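Print this page | E-mail this page

Staltport Town Council — Online Services
Fault log, ticket 613: councillor declarations not showing on the public register

Status: closed
Logged by: Zuweira Wumbei, democratic services

Reported, 9.10 am
After the February swearing-in, the new members' signed declarations were scanned and loaded to the register. The public page still lists the outgoing council. Seven declarations went in, none of them can be seen. Tried two browsers, same result.

9.45 am
Getitz (site host) say the site is up and no errors are logged on their side. They cleared the page cache. No change.

10.30 am
Checked the files in Cestent. All seven are there and open normally. Six have the status "held" and one, for Craddock ward, has the status "draft". The draft was my mistake — I hadn't pressed submit. Now submitted, and it has gone to "held" as well.

11.20 am
Cestent support say records are held when the term start date is missing. The term was set up by the last clerk and runs to the day before the swearing-in. No new term was ever added, so the declarations had nothing to attach to.

1.15 pm
Added the new term. Got error 837, "overlapping office holders". The mayor's record had no end date. Closed it off and saved again without the error. 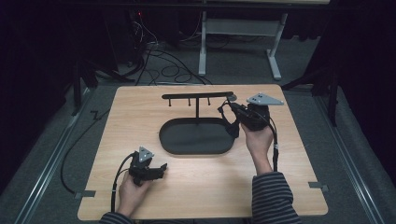

1.40 pm
Released the held records one at a time. Six appeared on the public page within a few minutes. Craddock ward did not.

2.25 pm
Craddock had been typed with a space after it in the new term. Took the space out and released the record again. All seven now show.

To do: add "create new term" to the election checklist, before the scanning step.

Comments (3)

R.P.: Can see my ward now, thanks. The old mayor is still on the contacts page though.

Democratic services: Contacts is a separate list. Changed this afternoon.

Reader, Craddock: Will the minutes of the last meeting go up too?

Contact us | © Staltport Town Council | Back to top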